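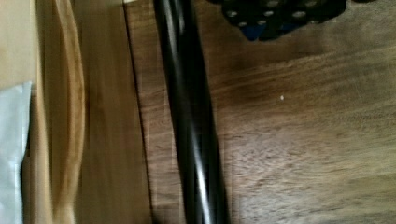
At Zeman, the software group spent most of March on a single question: how much of a blurred picture can a robot still use? The group's controller, called Lilico, takes its view of the work from a small camera carried at the wrist. When the arm moves quickly, wood grain turns to streaks and edges lose their place.

Earlier versions of Lilico dropped any picture that failed a sharpness test. According to Janka Kollár, who leads perception, the planner was then left to guess during the very moves that needed the most care. The current version keeps every picture and attaches a level of trust to each part of it. A long edge that runs along the direction of motion may remain useful while the surface beside it does not.
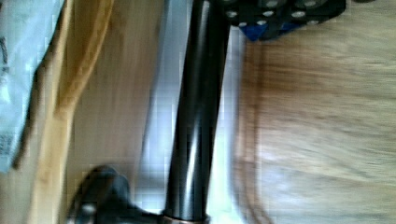 A wrist camera view during work on Lilico. Grain on the right is smeared, while the highlight along the black rod remains distinct.

The planner, written by Radomír Vlček, reads these trust values 11 times a second and slows the arm only when they fall too low. Parts of the robot's own hardware that enter the view are masked out before planning begins - a step that took five attempts to get right, as shiny surfaces were often mistaken for objects on the table.

The group has replayed over 90 recorded runs through the new code. Results are reviewed each Friday, and the masking tool will be moved next to Bamow, the company's shared library for camera software.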